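Saving Habits Among First-Year Working Students: A Report on the Varkbridge Payroll Savings Project

Submitted by Irfan Satti and Ysaline Brunet
Course supervisor: Armelle Hamel
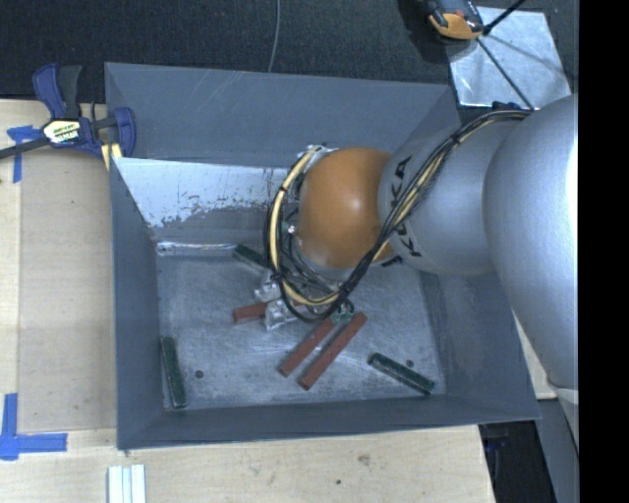
1. Purpose

Many students hold a part-time job during their first year but put none of their pay aside. The purpose of this project was to find out whether an automatic transfer on payday leads students to keep more of their earnings than a transfer they must make themselves. The question was suggested by a class unit on household budgeting, in which the authors found little material written for people with small and irregular paychecks.

2. Participants and Method

Twenty-eight students at Varkbridge took part. All were employed for at least 8 hours a week and were paid by direct deposit. One student left the project when her job ended, and the results below cover the remaining 27.

Participants chose their own group. Thirteen set up an automatic transfer from checking to savings on each payday. The others agreed to move money by hand whenever they saw fit. Each participant selected a savings goal and kept a written log of deposits and withdrawals, beginning in September and continuing to the end of the term. Account numbers and balances held before the project were not collected.

3. Results

Students in the automatic group made deposits more regularly. Most left the amount unchanged all term, even when their hours increased. Students in the manual group made fewer deposits, but several of these were large and followed a holiday shift or a tax refund.

Withdrawals were similar in both groups. Car repairs and textbooks were the reasons given most often. Two students in the automatic group paid an overdraft fee after a transfer went through during a week with a short paycheck. Both then lowered the transfer amount and continued.

4. Limits of the Study

The groups were small and were not assigned at random. Students who prefer automatic transfers may already be more careful with money. The logs were not checked against bank statements. One term is also too short to show whether the habit will last.

5. Recommendations

The authors recommend that the student employment office include a one-page savings guide with its hiring forms. The guide should explain how to split a direct deposit, how to choose a starting amount based on the smallest expected paycheck, and how to set a low-balance alert. A draft has been given to Soledad Ledesma for review.

A second round should assign groups by lot and run for a full school year.

Report accepted 13 January 2026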